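A visit to the Giltley shared workshop

Mereana Pomare

The Fellora group has rented the same unit in Giltley since September. I went over on a Sunday to see the arm they have been building, a project they call Nirnix. The door is at the back of the yard, past the tire place, and the bell does not work. Knock.

Kereama is the name on the lease and also the name of the first machine they made, a pen plotter that now lives on a shelf over the sink. The newer project takes up most of their time. The arm was bought used, without its controller, and the members wrote their own software for it over one winter. The hall charges 200 a month and the whole build has cost them 3000 so far, tools not included.

There are 6 regulars. Two were there when I arrived, one at a laptop and the other on the floor with a bag of cable ties. They had changed the cable routing that morning because the old loop kept catching on the elbow when the arm turned left. The new route adds a little length and leaves the joint clear.

The current job is picking up things from a table and putting them down somewhere else. Boxes gave them little trouble. Fruit is harder – it rolls, it bruises, and no two pieces are the same shape. They lowered the closing force in small steps and keep a notebook of the settings, with a page for each kind of fruit. The lemon page is full. The banana page has five lines on it.

I asked about safety. The stop button is wired into the power supply, and whoever is nearest the arm keeps it within reach. Speed is capped in software, and the cap comes off only when everyone has stepped back.

Visitors are welcome on Sundays after lunch. Bring a sweater, as the heater covers only the front half of the unit. Parking in the yard is free on weekends, but leave the tire place's roller door clear.
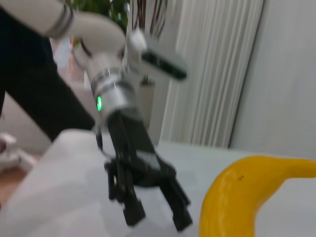
Page 5

The gripper open over the table, with the banana to its right.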